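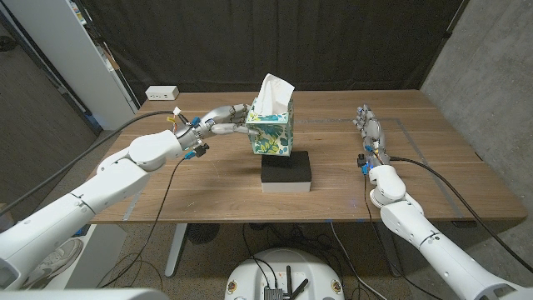

Left hand up against the tissue box, right hand sitting it out.

Right, week three with the Wosetti on trial and I keep promising a proper write-up, so this is it, typed in one go before someone needs the room. Sorry in advance for spelling.

Quick background for anyone new. We're a small outfit, we test packaging handling for other people, and we wanted a two-armed robot on a mobile base without buying one outright. Sanda do a rental kit: the robot, a pair of hands, the control software, a day of set-up and phone support. Thirty days minimum. We signed in August, it got delivered late, hence me writing this in October 2025 and not a month ago like I said I would.

Price. 1,882 a month plus delivery. Not cheap, but the other quote (Stestgate, nice people) wanted a twelve month contract and we simply can't do that. If you've got steady work for it, Stestgate is probably the better deal. We haven't, so.

Set-up. Their engineer was in and out by mid afternoon. Base first, then arms, then hands, which is the fiddly bit. The connectors at the wrist are colour coded and that helps loads, though I'd still like them tucked under some kind of cover. Same goes for the cables. They run along the outside of the arms and hang down past the table, and you end up planning your moves round them. Cable clips are an extra. Cable clips! On a rental at this price they should be in the box.

The hands are why you'd pick this one. Fingers are long, jointed metal, and you can lay them flat along something instead of pinching it. Tissue boxes are my favourite test for this becuase they're awful. Thin card, nothing inside with any real stiffness, and they dent if you so much as look at them. We put ours up on a foam block so the fingers can come in from the side without the knuckles scraping the table. Tip from the Sanda forum, and a good one.

Results so far, tissue box only. 84 tries with the default grip settings. Crushed 12. Most of those were in the first morning when I had the force limit set for something much tougher, so my fault really. Since turning it down we've had the opposite problem, box slides when the hand starts to lift. There's a sweet spot in between and I haven't nailed it. Judite Mendes, who looks after us on the Sanda side, sent a settings file that's better than mine. Slightly annoying.

Software. Fine. Bit slow to load. You teach a move by guiding it through, save it, play it back, tweak. The tweak screen is good, you can drag one finger's timing without upsetting the rest. The naming is daft though, every move gets saved as "new move" plus a number unless you remember to change it, and I never remember. I now have a whole page of new moves and no idea what half of them do.

Two arms at once is where I struggle. One arm, great, had it going the first afternoon. Both together needs the timing lined up by hand and the manual gives it half a page. For now I mostly work with one and park the other well out of the way, fingers pointing off to the back of the table. I've taped out a rectangle on the table for the right hand to live in. Tape is low tech but I reccommend it, saves starting from scratch every time somebody leans on something.

Noise, not bad. You can have a phone call next to it. The hands make a little ticking sound when they close that I've stopped hearing.

Support. Rang twice. First time picked up straight away, second time I was on hold for up to 30 minutes and gave up and emailed instead. Answer came back next morning and it was the right answer.

Also tried the Srour grip pads, soft stick-on things for the fingertips, sold separately. Good on glossy card, useless on anything dusty, and they peel off. Wouldn't buy again, might borrow.

So would I rent the kit again? Yes for short jobs. I'd ask for the clips to be thrown in and I'd ask for a second day of training just on using both arms. If you're doing boxes or bottles or anything with a bit of weight to it you'll get on with it quicker than I have.

Next up is the jam jars, then soft pouches which I'm dreading. If anyone's got force settings for pouches please stick them in the comments, and say which hand firmware you're on.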